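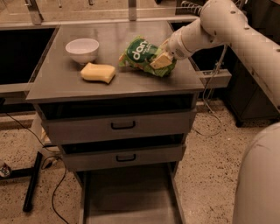
Bowl, sponge and snack bag on the gray metal cabinet.

Fullcombe Building, Ground Floor
Fire and General Safety Walk-Through
Date: 2021-12-22
Areas covered: corridor, kitchen, store, rear exit
Previous actions: closed except item 6

1. Exit routes clear
OK. Corridor and rear exit both walked. Flattened cartons by the store door were moved to recycling during the visit.

2. Exit doors open fully
Action. Rear door opens but drags on the mat for the last part of its swing. Replace with a thinner mat or take it up.

3. Emergency lighting
Action. Lights tested with the key switch. The unit over the store door did not come on. Barbieri to quote for a new battery or a full replacement.

4. Fire extinguishers
OK. Pins and seals in place, gauges in the green. The kitchen extinguisher has been hung back on its bracket. Annual service is due in February.

5. Smoke and heat detectors
OK. No covers left on after the painting work. Panel showed no faults.

6. Storage below ceiling
Action, carried over. Boxes on the top shelf of the store are still within 17 inches of the ceiling. Bring them down to the marked line. The line is faded at the Dorness side and needs repainting.

7. Electrical cords and outlets
Action. Two power strips plugged into each other under the copier. Separated on the day. Ask for another wall outlet if the copier stays where it is.

8. Floors and trip hazards
OK. Loose tile outside the restroom has been reset. Stair nosing sound on all 4 steps.

9. Kitchen
OK. Microwave door seal good. Refrigerator vent needs dusting, no action number given.

10. First aid kit
Action. Burn dressings out of date. Eyewash in date. Reorder from Clalholm with the next supply order.

11. Evacuation plan posted
OK at the front. The copy by the rear exit shows the old room numbers. Reprint.

Open actions to be closed before the February visit. Item 3 first.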